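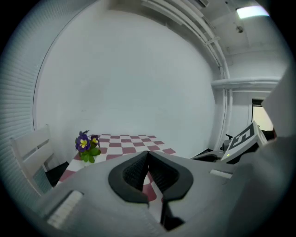
CLEVSIDE, 11 February 2020 – The Plistora community dining room will reopen to the public later this month after a winter closure, with new table linens, potted flowers on the tables and a longer lunch service.

The red and white checkered tablecloths replace plain covers that had been in use since the room opened. Each table will also get a small potted plant. Purple flowers with yellow centers were chosen for the first batch, grown at the Ernow greenhouse on the east side of town.

Plistora said it spent $3,605 on the work, including linens, plants and a fresh coat of paint in the hallway. Of that, $2,000 came from a town grant and the rest from the dining room's own funds.

The room served 1,330 lunches in its last full season. Organizers expect that number to rise now that lunch will run until 2:30 p.m., an hour later than before. The menu stays mostly the same, with soup, bread and one hot dish each day. Prices have not changed.

Diners are asked to leave the plants on the tables. Anyone who would like one to take home can buy it at the Ernow greenhouse, which has set aside over 400 pots for sale through the end of February.

Parking behind the building is closed while the lot is resurfaced. Visitors can use the Kos Street lot across the road, where the first two hours are free. The side entrance on Kos Street has a ramp and will be open during lunch hours.

Groups of eight or more should call a day ahead to reserve a table.

Contact us | © 2020 Clevside news desk. All rights reserved. | Back to top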